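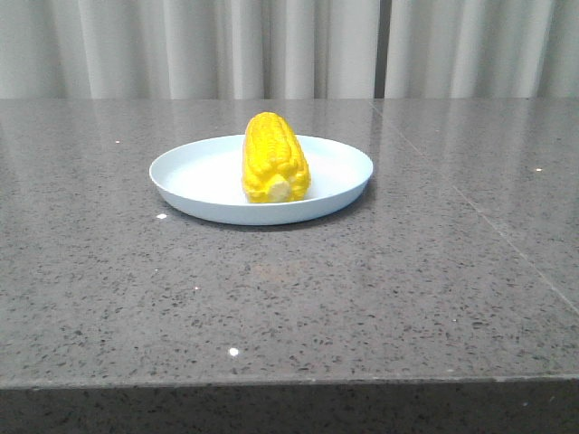

When the Kitchen Arm Won't Let Go: What I Changed After a Smashed Plate

Posted 27 October 2020 in Kitchen Tips

So we lost a plate, a jar of honey and a good chunk of a Saturday, and I've had enough messages from other people with a Wellier arm on the counter that I thought I'd write the whole thing up in one place. If you don't have one of these arms, a lot of this still goes for bread machines, stand mixers and anything else that moves by itself while you're looking the other way!

First, what happened. I had the arm set up to move a piece of toy corn from one spot onto a plate, over and over, which is how I break in every new routine before I let it near real food. It had been going beautifully. Pick up, swing over, lower, open, back to the start. I went to get the mail. When I came back in, it had lowered the corn onto the plate, failed to open, and then gone straight on to the next step as if it had. Up came the corn, tipped over and hooked under the rim, and up came the plate with it for a second or two, and then the plate slid off and took the honey jar along on its way to the floor. The arm, still holding the corn, went cheerfully back to its starting place and closed its fingers on what it already had.

I hit the power strip with my foot. Do not do this. (More below.)

What was wrong with it

Sugar. That was my mess. I'd been making caramel the week before and some of it had gotten into the little hinge at the base of the fingers, where it set like glass. The motor was trying to open, the hinge wouldn't move, and the routine I'd built in Plotar had no step in it to check. I had told it "open" and then "go up," and it did both as far as it knew.

The second thing wrong was speed. I had it running at full because I was impatient. At full speed a stuck finger turns into a flying plate before you've put down your coffee. At 60 percent you have time to say a bad word and reach the stop button.

And the third thing was the honey, which had no business being there. I'd left it next to the plate after breakfast.

Cleaning the fingers

Do this with the arm unplugged at the wall. I don't care how quick you think you'll be, I have the blue thumbnail from July to show for being quick.

Take a soft toothbrush and a cup of warm water with a drop of dish soap. Dip, shake off nearly all of it, and brush along the hinge, then across it. Wipe with a damp cloth, then a dry one. If it's sugar, warm water alone will soften it but you have to be patient and go back three or four times. Hold a warm wet cloth against it while you listen to something on the radio. Please don't pick at it with a knife. I did, and now there's a scratch on the inside of one finger where crumbs collect.

For grease I use a cotton swab with a little rubbing alcohol on it, just on the metal. Keep it off the rubber pads. It dried mine out until they were shiny and they stopped gripping, so after fixing the arm that won't let go I had an arm that wouldn't hold on. New pads and a new hinge pin came to 128 dollars with shipping, so learn from me. The folks at Kumarasinghe Hardware in Vinton had a rubber sheet I could have cut pads from for next to nothing, which I found out the day after I'd ordered.

Let it all air dry overnight with the fingers open. I prop mine with a clothespin. Take the clothespin out before you plug it back in, and stick a note on the plug so you remember.

Put in a check step

If you use Plotar, go into the routine and find the place right after the fingers open. Add a pause there, and after the pause add the step that asks whether the fingers reached their open position. If the answer is no, the arm should stop where it is. Don't have it try again. Mine offered "retry" as the first choice in the menu and I picked it, and what you get is an arm sitting over your plate grunting at it, with the motor getting warm.

Also check the order of things. The stop has to come before the lift. I had it after, the first time I rewrote it, and sat there very pleased with myself watching it lift the corn and then stop in midair to tell me something was stuck.

Same thing at the pickup end, by the way. If it misses the corn, it'll carry a handful of nothing over to the plate and set it down very gently. No harm done, but if the next step is a pan lid or a spoon it'll be off from then on.

Stop it the right way

Use the red button on the base. The button stops it and holds it where it is. Cutting the power lets the shoulder go slack, and whatever it's holding comes down along with the arm, which is why my power strip trick ended with the thing face down in honey. If you can't reach the button from where you normally stand, move the arm or move yourself. Mine was in the back corner with the button facing the wall, because the cord looked neater that way. I've turned it around now and the cord looks awful.

Show everyone in the house where the button is. Have them press it once while it's moving, so they aren't scared of it.

And never reach in to free something while it's running, even if it looks stopped. It may only be in a pause. Button first, then wait till the light goes steady, then the plug, then your hand underneath whatever it's holding, and then ease the fingers open.

Clear more counter than you think

The arm swings wider on the way back than on the way out. I had no idea until I watched it from the side with a flashlight. My rule now is that nothing goes on that stretch of counter except the plate and the thing being moved. No mugs, no phone, no dish towel. Towels are the worst, they wrap.

Wipe the stone before you start, too. A few crumbs under a plate will let it skate on polished stone like a puck. If your plate slides anyway, wet a paper towel, wring it out hard, fold it flat and put it underneath. You know how you'd do with a cutting board? Same deal.

A shallow plate with a low rim is nicer to practice with than a bowl, since the fingers have room to open sideways without bumping anything. Use a plastic one or an old one until you trust the routine. I'd used one of my good ones. Of course I had.

If there's a joint in your countertop, run a fingertip across it and see if you can feel a step. A plate sitting half on and half off will rock, and the arm will push it down on one side and pop it up on the other. Keep to one side of the joint.

What to practice with

I swear by toy food. Toy corn is my favorite because it's bumpy and a bit awkward, like half the things in a kitchen, and it has a fat end and a thin end so you can tell right away if the arm has turned it over when it shouldn't have. It washes in the sink and if it lands on the floor, fine. Tomatoes and eggs can wait until you're sure, and I mean really sure.

Real corn is heavier and it's slippery when it's been boiled, so don't assume that a routine that's good with the toy will be good with dinner. Put it on the kitchen scale first. My arm is set for 715 grams at the most, and I was surprised how fast a loaded plate gets there. It isn't meant to lift plates at all, only what's on them, as I've now demonstrated.

How long to watch it

I used to watch two or three rounds and wander off. The night I put the cleaned fingers back I sat on a stool with a cup of tea and let it do 66 rounds in a row with the corn, at the slower speed, and pressed the button myself a few times at random to see that it held. Boring as anything. I did catch it closing a bit crooked on one of them, and a quarter turn on the left pad screw sorted that out.

If you hear a click at the moment the fingers should open, stop there and clean again. Mine had been clicking for days before the plate went and I thought it was the refrigerator.

One more for the honey

Honey and broken china on a kitchen floor: don't mop it. Sprinkle it all over with flour, wait until it's pasty, scrape it onto a piece of cardboard with another piece of cardboard, and throw out both. Shoes on the whole time. Then warm water, then feel around under the cabinets with a damp rag wrapped over a gloved hand, because there's always a sliver under there.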